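We test and write about small storage: cabinets, bins, boxes, drawer towers, the sort of furniture that gets bought in a hurry and regretted by March. The company is called Boklow. It has 2 rooms, 116 square feet of shelving and a standing suspicion of anything sold as an "organizing solution."

Most of our work happens on a round white table, with the cabinet up on it and something ordinary close by, like a clear plastic cup.

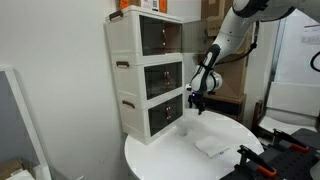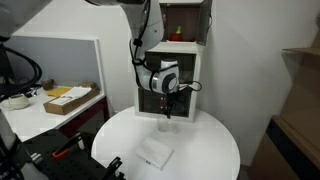 Rocío Palomino wrote to say that she had owned 3 stacking cabinets in a row, that all of them looked fine for a week, and that she would like to know why anyone needs a company to tell her a door in front of a shelf is one more thing to open. We printed her letter and pinned it up. It is a fair question and we still don't have a full answer to it.

## What we do

People send us cabinets, or we buy them. We put them together using only what comes in the carton, fill them with everyday stuff and live with them for 55 days. Then we write down what annoyed us.

We don't give stars. Stars are how a cabinet with a bad hinge ends up with the same score as a cabinet with an ugly handle, and we have never understood who that helps. You get a page or so of plain notes, and at the bottom a line saying whether we'd keep it.

Mostly we wouldn't. That has cost us a few friends in the trade. Skastport stopped sending us samples after we wrote that their corner unit was a good place to lose batteries. We buy theirs at the store now, and the reviews haven't changed much.

## What we look at

**Doors.** A tinted door hides a mess from across the room. It also hides the thing you're looking for. We open each door with one hand while holding a drink in the other, because that is how doors get opened in a kitchen. We note how far it swings and what it hits.

**Stacking.** Makers love to say a unit is stackable. Fine. So is a pile of plates. What matters to us is whether you can pull something heavy out of the top level without steadying the whole tower with your other arm.

**Handles.** Does it lift, or is it there to look like it lifts? We fill the compartment first and find out.

**The top.** Every cabinet has one, and every one of them turns into a shelf for whatever didn't fit inside. We have yet to read a product page that admits it. Dennis Parsons keeps a running note of what ends up on top of each unit in the office, and it is easily the most popular thing we publish.

**Cleaning.** One wipe with a damp cloth, then a look along the edges and down into the hinges – crumbs tell you more about a design than the brochure does.

## How we started

Dennis and Liam Hebden worked for Ivine, writing catalog copy. Liam says he used the word "effortless" so many times that he began to feel ill. They left, rented a room over a tire shop in Haworth and reviewed their first cabinet there, a narrow pantry tower that leaned. The review was too long and fairly rude. We've left it up.

Barry Tapley joined later to do the measuring. He has a low opinion of printed dimensions and usually turns out to be right, although his war on the phrase "fits most counters" has gone on longer than the rest of us would like.

## Money

Readers pay for it, through a small yearly subscription. We don't take ads from furniture makers, and we don't earn anything when you buy a cabinet. We would prefer that you didn't buy one until you've emptied a drawer and seen whether you still need it.

## Getting in touch

Kieran Dunmore reads the mail, usually before 10 a.m. Tell him what you own, what you keep in it and what drives you crazy. Please measure your shelf before asking if something will fit on it. Complaints about our reviews are welcome too, and the better ones go up on the wall next to Rocío's.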